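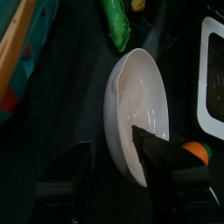 Cleaning and Storing a Play Kitchen

A toy kitchen gets handled more than most toys in the house, and most of the pieces are smooth plastic, so cleaning it is quick once you have a routine. The tips on this page cover the pans, the play food, the little oven and where to keep it all.

What you need

A dishpan or a clean sink
Mild dish soap
White vinegar
Baking soda
An old soft toothbrush
Two microfiber cloths, one for washing and one for drying
A mesh bag with a drawstring

Sort before you wash

Tip everything out on a towel and make four piles: hard plastic, hollow or squeezable pieces, wood, and anything with batteries. Only the first pile can go straight in the water. Wood gets a wipe with a damp cloth and is dried right away. Battery pieces are wiped with a cloth that has been wrung out hard, with the battery door facing up.

Throw out anything with a crack in it. Cracked plastic has sharp edges and holds dirt that you can't reach.

Pans and pots

Shiny white pans show crayon, marker and gray scuffs sooner than any other piece. Wash them in warm soapy water first. If a mark stays, make a paste of one part water to three parts baking soda and rub it on with your finger. Don't use the green side of a kitchen sponge. It takes off the shine, and a dull pan picks up marks faster afterward.

If the pan has a pouring lip, run the toothbrush along the inside of it. Modeling dough packs in there and dries hard. Let the pan soak for ten minutes and it will come out in one piece.

Handles that are a separate part can trap water where they join the pan. Stand the pan on its side to dry with the handle pointing down. Check the joint for wobble while you are at it. A loose screw takes a minute to tighten. A loose press-fit handle should be pulled off and pushed back on dry.

Play food

Smooth fruit and vegetables can be washed in the mesh bag. Fill the sink, swish the bag for a minute, rinse it under the tap and hang it over the faucet.

Pieces with molded wrinkles or ridges need the toothbrush. Go along the grooves, then across them.

Look for a small hole in the bottom of hollow pieces. Squeeze out any water and leave them hole side down overnight. If black specks come out when you squeeze, soak the piece in equal parts vinegar and water for an hour. If there are still specks after that, throw it away.

Leaves and stems that are glued on will come loose in hot water, so keep it lukewarm.

The toy oven

Open the door and take out whatever has been put away inside. Wipe the inside with a damp cloth, corners last.

The window in the door is usually clear or dark plastic. Window cleaner with ammonia can leave it cloudy. Use a drop of dish soap on a damp cloth, then dry it with the second cloth in straight strokes. Dark windows show every fingerprint, and a dry wipe between washings is enough for those.

White door frames turn yellow near a sunny window. There is no good way to reverse this. Move the oven to a wall that stays in the shade.

Storage

Keep pans and food in separate bins. Pans with long handles fit best in a low, wide bin, laid flat with the handles all going the same way. Food goes in a smaller bin that a child can lift. We have used the Hitora shallow bin for pans and a Zandell basket for food, and both slide under a standard play table.

Skip the lids. Children will put things away in an open bin and leave them on the floor next to a closed one.

How often

Once a month is enough for one household. After a cold or stomach bug, wash the whole set the same day. For a playroom shared by several families, once a week.

Reader tip from Nouhaila Ait Brahim: dry the food on a cooling rack set over a baking sheet. Round pieces stay put and the water has somewhere to go.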